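Home Talks Speakers Slides & Notes Contact
Search this site Enter keywords Go

Putting Things Up Where You Can See Them: Perforated Metal Panels Over the Workbench
Speaker notes, Valentina Navarrete
July 2020

(Wait for people to settle. Say hello, thank the Figueroa tool library for having me, and remind everyone the handout has the shopping list so they don't need to scribble.)

I want to start with my father's garage, and I promise I won't stay there long. He had a bench with drawers all the way down both sides, and he was a tidy man, everything had its drawer. The trouble was that he was the only person alive who knew which one. When I was a kid I would be sent out for a nail set and come back with a center punch, because I had opened five drawers and that was the closest thing I'd found! So when I finally got a bench of my own, back when I was working in the repair room at Candateo, I wanted things on the wall.

(Slide: the old hardboard pegboard. Let them laugh at the sagging corner.)

I began with brown hardboard, like most of us. It's cheap and you can cut it with a hand saw, and I'm still fond of it for light things. But hooks wobble in it, and after a few years of pulling the same hammer off the same two holes, the holes go soft and oval. Mine lasted until March of last year, when the hook for the big pipe wrench came away with a piece of board still attached to it.

So, metal. I bought a Rirnar panel, and I'll say plainly that any decent perforated sheet will do you just as well. Ask these things at the counter before you pay:

- How far apart are the holes, center to center? Take one of your own hooks along and try it.
- Is the edge folded or raw? Get folded if you can. A raw edge on thin sheet will find your knuckles.
- What do the brackets look like, and are they included?

(Pause here. Somebody always asks about cost. Mine was 50 dollars with the brackets, and I spent a bit more on hooks than I had meant to.)

Now, hanging it. Leave a gap behind. The hooks need room to tip in and drop, and if the sheet is flat against drywall you'll be standing there with a hook in your hand, saying words. I like a gap of 2 inches, which is generous, but it lets me get my fingers in behind when something falls down there. Something will.

(Next slide. Give them a moment with it before talking.)
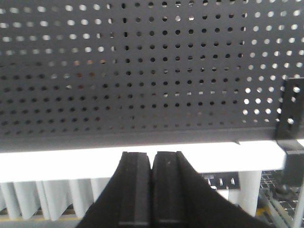 Perforated panel with its folded lower lip, and a bracket at the right.

Talk about the lip first. It's the plain strip along the bottom with no holes in it, and that fold is what gives a thin sheet its backbone. Then the bracket, which has its own column of holes. People get nervous about lining those up with the panel, and my advice is to start every bolt loosely, stand back, have a look, and only then tighten.

Mention the light too! Toward the sides you can see it coming bright through the holes, while the middle stays dark. I'm very taken with that. At home I put a cheap strip lamp behind one end of mine and I leave it on in the evenings for no good reason at all.

(If time is short, skip the next part and go to questions.)

Laying out the tools: put the panel flat on the floor and arrange everything on it before you hang a single hook. Move things for a day or two. The tool you reach for most goes at elbow height on the side of your good hand, and the heavy ones go low. My friends at Urgate outline theirs in paint marker, and it looks wonderful, but I change my mind too often for paint.

(Questions. Keep to 40 minutes altogether, the room is needed after us. Sample hooks are in the blue tin, please pass them around and please let me have them back.)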